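# Floltley: frequently asked questions

These are the questions we get most often about the Floltley release. The method is described in full in the report by Farzad Zarei and Siiri Toivonen; the answers below assume you have read at least its introduction.

## What does Floltley do?

It is a training recipe for two-arm tabletop manipulation. A policy is first trained by imitation on teleoperated demonstrations. A second, smaller network then learns to score short chunks of predicted motion, and the chunk with the highest score is executed. The recipe adds nothing to the hardware and needs no force sensing.

## How is it different from Molell?

Molell scored whole episodes. Floltley scores chunks, so a good reach followed by a bad grasp no longer gets a single blended label. The policy backbone is the same in both, and checkpoints from Molell can be loaded with the `--legacy-head` flag.

## How many demonstrations do I need?

The main results use 300 demonstrations per task. We also report a reduced setting with 40. The scorer is trained on the same demonstrations plus the policy's own rollouts, labeled by Sanaa Benkirane and Elli Rantala.

## What do the wrist cameras contribute?

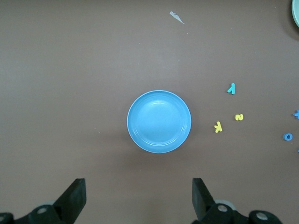 Wrist views matter most in the last part of a reach, when the arm itself can hide the target from the fixed camera. They also give the policy a view of the fingers and the target together, so alignment can be learned directly from pixels. With the light-blue bowl lying ahead of the gap between the two black fingers, as it does in this view, the lateral error can be read without any camera calibration. The foam pieces off to the right are harder. Some touch the border of the view, and a single frame does not hold enough of a piece like that to plan a grasp. For this reason the policy receives a short history of wrist frames instead of only the newest one.

Removing the wrist input lowered success on every letter task in our tests. The effect on plate and bowl tasks was smaller.

## Why foam letters?

They are light, cheap and flat, and their orientation is easy to label. A flat piece leaves little height for the fingers to work with, which makes errors in vertical position show up quickly. Letters also let us write instructions that differ by one word, such as color or character. Be aware that some shapes become ambiguous under rotation. Our annotation guide accepts either reading in those cases, and the language-following score leaves them out.

## How is the workspace arranged?

Both arms are mounted on the far side of the table and reach toward the near edge. The fixed camera looks at the shared area from the opposite side, so the robot's right arm appears on the left of the picture. Arm names in the dataset always follow the robot's own left and right.
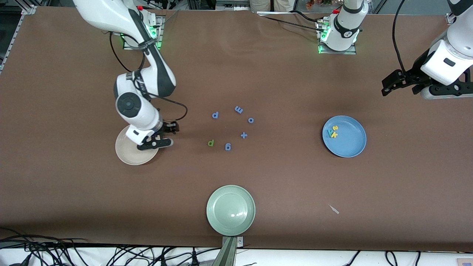

*Fixed view of the two-arm workspace. The right arm's gripper is at the rim of the beige plate; the left arm reaches in from the upper right.*

Object positions are not measured. The operator places objects by hand between episodes, following a written list of regions.

## Do both arms always move?

No. Each arm has its own action stream, and an idle arm is given a hold command. Early versions left idle arms out of the loss, and the result was slow drift during long single-arm tasks. The hold command fixed this – at the cost of some hesitation when the second arm has to start.

## How many chunks are scored at each step?

The default is 5 candidates. Using three gives nearly the same result on the plate tasks and is faster. On letter tasks we recommend keeping the default. Setting the number to one disables the scorer and recovers plain imitation.

## What counts as a success?

Each task has a written end condition, checked by a person from the fixed view. A letter must be fully supported by the target plate or bowl, with the gripper open and clear of it. Touching other objects is allowed. Knocking one off the table is a failure, even if the target was placed correctly.

## Does it work with other grippers?

We have tested parallel grippers only. Saimi Honkanen ported the code to the Kauppinen hand, but the scorer was not retrained for it and we do not report numbers. Expect to collect new rollouts after any change to the fingers.

## What are the known failure cases?

- Overlapping letters. The policy often closes on both and lifts them together.
- Plates gripped at the rim. A small error in approach angle tilts the plate, and the scorer rates many of these grasps too highly.
- Glare on glossy surfaces, mainly in the wrist views.

## Can I train on my own data?

Yes. Convert it to the Stasow episode format with `convert_episodes.py` and check that timestamps from all cameras share one clock. Most of the problems reported to us come from wrist frames that lag the joint readings. The converter prints a warning when it finds a gap, but it does not correct it.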